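Search this site Enter keywords Go

The washing-up can wait

August 25, 2020
By Atieno Rugemalira

Every few months somebody sends me a clip of a robot folding a towel. The message with it is always the same: won't be long now. I have been getting these clips for long enough that the towels have gone out of fashion and come back in again, and I still fold my own.

I should say where my doubts come from. I spent nine years on the shop floor at Zollstead, where we packed and finished door furniture, and for the last three of them I sat in on every sales visit from anyone with an arm to sell us. I liked most of the people. I liked the arms too. Put a part in the same place every time and they will pick it up until the building falls down. Our paint line had two of them and I can't remember either having a bad day that wasn't the fault of the conveyor.

The trouble started whenever we asked about the bins. Parts came to us from the press in metal bins, thrown in any old how, some flat, some crossed over each other, some wedged against the side. A school leaver on his first morning could take one out, turn it the right way up and put it on the rack while talking about football. We asked six firms whether their machine could do that. Five changed the subject to the paint line. The sixth, Givent, said yes, and in March of the following year they invited us up to see it.

It could, in a way. It had been set up with one sort of part, under good lamps, in a bin of its own. The demonstration went well for the best part of an hour, and then a part ended up flat along the wall and the arm went for it, thought better of it, went for it again, and a young man in a fleece leaned in and nudged it clear. He did this so quickly that I think he had stopped noticing he did it. I asked for the success rate and was told 69 out of every 100 on the harder settings, better on the easy ones. My manager wrote down the better one.

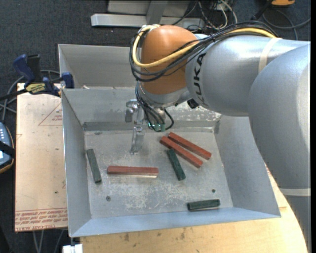 Picking a plain block out of a plain box is a fair test, and I don't sneer at it. Anyone who thinks it's trivial should try it with a pair of barbecue tongs and one eye shut. A finger has to get down beside the thing, with room for another on the far side, and if two pieces have settled close together there may be no room at all. People solve this by poking. We shove the pile about, feel it give, hook something out with a fingernail. We hardly use our eyes. Most of the machines I've been shown look very hard and then commit, and if the look was wrong they've no plan for the next half second.

What bothers me is the leap from there to the kitchen. The same newspapers that report a bin-picking trial will say, two paragraphs later, that a home helper is five years off. A washing-up bowl has everything the bin has and then some: water, glass, a sharp knife lying under the suds, a lasagne dish that someone has left "to soak" and gone to bed. There is no young man in a fleece. My sister's house has a cat in it as well.

A reader from Percombe wrote to me after my last piece on this and said I was being unfair, that progress comes in jumps and that I would look silly by the end of the decade. He may be right. He pointed me to work by a small outfit called Saengthong, who let their arm have 1,000 goes at a box of mixed parts and publish the failures along with the rest. I read it on the train and was impressed, mostly by the failures. Pages of them. Dropped, missed, gripped two at once, gripped the side of the box. I would trust a firm like that before I'd trust one with a nice film.

So my advice to anyone with a shop to run is dull. Ask to bring your own parts, including the bent ones. Tip them in yourself. Stay past lunch. Ask how many people are in the room and what they'd be doing if the machine worked by itself. If it gets through a shift at 20 a minute with everyone's hands in their pockets, buy it, and let the lad who was doing the job go and do something less miserable, with a pay rise if you can manage it.

As for chores at home, I'd settle for a machine that could empty the cutlery basket of a dishwasher into the right bits of the drawer. The forks are all the same, more or less. The drawer doesn't move. I've put this to three different salesmen and they all laughed in a friendly way, and one of them asked if I'd seen the towel.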